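로봇 손은 어떻게 물건을 잡을까? 그룬비 어린이 로봇 동아리 이야기

아침에 일어나서 지금까지 손으로 무엇을 잡았는지 떠올려 보세요. 칫솔, 문손잡이, 양말, 숟가락, 가방끈까지 정말 많지요? 우리는 별생각 없이 잡지만, 로봇에게는 하나하나가 새로운 문제랍니다. 그룬비 어린이 로봇 동아리 친구들은 이번 여름, 로봇 팔에게 집안일을 가르치는 일에 푹 빠져 있어요. 식탁 차리기와 옷 집기, 두 가지예요!

동아리의 로봇 팔 이름은 '미코딕'이에요. 미코딕의 손에는 손가락이 두 개뿐이에요. 이런 손을 '그리퍼'라고 불러요. 엄지와 검지만 펴고 연필을 한번 집어 보세요. 잘 되지요? 이번에는 똑같이 두 손가락으로 연필을 잡고 글씨를 써 보세요. 어때요, 갑자기 어려워졌지요! 미코딕은 늘 그렇게 일한답니다.

먼저 포크와 숟가락부터 볼까요?

포크는 단단해요. 어디를 잡아도 모양이 바뀌지 않아요. 그래서 쉬울 것 같지만, 포크는 납작하고 가늘어서 식탁에 딱 붙어 있어요. 손가락이 조금만 높으면 허공을 잡고, 조금만 낮으면 식탁에 쿵 부딪혀요. 게다가 반짝반짝한 금속은 주위의 빛을 거울처럼 되비춰요. 카메라로 보는 로봇은 어디까지가 포크이고 어디부터가 빛인지 헷갈릴 수 있어요.

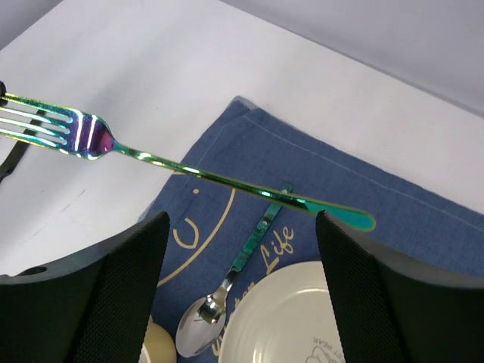

무지갯빛 포크 아래로 파란 식탁 매트와 숟가락이 보여요. 검은 손가락 안쪽에는 오톨도톨한 점무늬가 있어요.

손가락 안쪽을 잘 보았나요? 이런 우툴두툴한 면은 미끄러지지 않게 도와줘요. 운동화 바닥에 무늬가 있는 것과 같아요. 두 물건이 맞닿아 문질러질 때 움직임을 막는 힘을 '마찰력'이라고 하는데, 마찰력이 크면 세게 누르지 않아도 물건을 잘 붙잡을 수 있어요. 동아리에서 프로그램을 맡은 유네스 카멜은 손가락이 포크를 누르는 힘을 조금씩 바꾸어 가며 시험했어요. 너무 약하면 포크가 빙그르르 돌아 버리고, 너무 세면 모터가 끙끙거렸대요.

그런데 로봇은 포크를 잡는 법을 어떻게 배울까요?

방법은 여러 가지예요. 사람이 "오른쪽으로 움직이고, 내려가고, 손가락을 닫아!" 하고 순서를 하나하나 적어 줄 수도 있어요. 하지만 포크가 조금만 비뚤게 놓여 있으면 이 순서는 금방 틀려 버려요. 그래서 동아리 친구들은 '보여 주기' 방법도 써요. 사람이 조종기로 로봇 팔을 움직여 포크를 집으면, 컴퓨터가 그 움직임과 카메라 화면을 함께 기억하는 거예요. 여러분이 자전거 타는 언니나 형을 보고 따라 하는 것과 비슷하지요.

한 번만 보여 주면 될까요? 아니에요! 친구들은 포크 집기만 225번이나 보여 주었어요. 포크를 돌려 놓기도 하고, 접시 옆에 두기도 하고, 숟가락과 나란히 두기도 했어요. 누하일라 타지는 "나중에는 꿈에서도 포크를 집었어요"라며 깔깔 웃었어요.

자, 이제 진짜 어려운 문제가 나와요. 바로 천이에요!

포크는 들어도 그대로 포크 모양이지만, 옷은 드는 순간 모양이 확 바뀌어요. 구겨지고, 접히고, 축 늘어지지요. 소매가 어디로 갔는지, 어느 쪽이 안쪽인지 로봇은 다시 찾아야 해요. 과학자들은 이렇게 모양이 쉽게 바뀌는 물건을 '변형 물체'라고 불러요. 빵 반죽이나 비닐봉지, 전깃줄도 변형 물체랍니다.

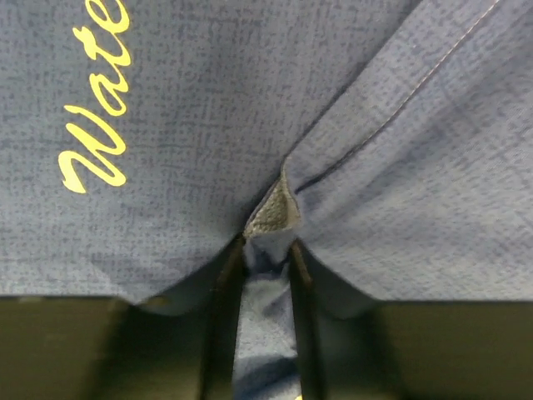 두 손가락 사이로 파란 천이 모여 V자 모양으로 접혔어요. 접힌 곳에는 회색 그물 천이, 왼쪽에는 노란 글자 "Wate"가 보여요.

천을 집을 때는 얼마나 많이 집느냐가 중요해요. 끝만 살짝 집으면 스르륵 빠지고, 너무 많이 집으면 뭉쳐서 나중에 펴기 힘들어요. 옷에 있는 바느질 선이나 글자는 좋은 길잡이가 돼요. 글자가 옆으로 누워 있으면 "아, 옷이 돌아가 있구나!" 하고 알아챌 수 있으니까요. 물론 로봇이 글자의 뜻까지 알아야 하는 것은 아니에요. 색깔과 모양만 구별해도 큰 도움이 된답니다.

동아리를 이끄는 라티파 자키 선생님은 실패한 기록도 지우지 않게 해요. 어디에서 놓쳤는지 다시 보면 손가락을 얼마나 더 내려야 할지, 어느 방향에서 다가가야 할지 알 수 있거든요. 공책에는 '너무 높음', '천 두 겹 집음', '포크가 돌아감' 같은 메모가 빼곡해요.

집에서 해 보는 로봇 손 실험

준비물은 나무젓가락 두 개, 고무줄, 숟가락, 수건이에요.
1. 젓가락을 양손에 하나씩 들고 숟가락을 집어 올려요.
2. 같은 방법으로 수건을 집어 올려요. 어느 쪽이 더 오래 매달려 있나요?
3. 젓가락 끝에 고무줄을 여러 번 감고 다시 해 보세요. 무엇이 달라졌나요?
4. 한쪽 눈을 감고 또 해 보세요. 거리를 알아맞히기가 얼마나 어려운지 느껴질 거예요!

낱말 풀이
그리퍼: 로봇이 물건을 잡을 때 쓰는 손
마찰력: 맞닿은 두 물건이 미끄러지는 것을 막는 힘
변형 물체: 천이나 반죽처럼 모양이 쉽게 바뀌는 물건

동아리 친구들의 다음 목표는 수건 반으로 접기예요. 10월에 열리는 발표회에서 미코딕이 직접 보여 줄 예정이랍니다. 실험 결과를 그림이나 글로 적어 보내 주면 발표회 벽에 함께 붙여 줄게요!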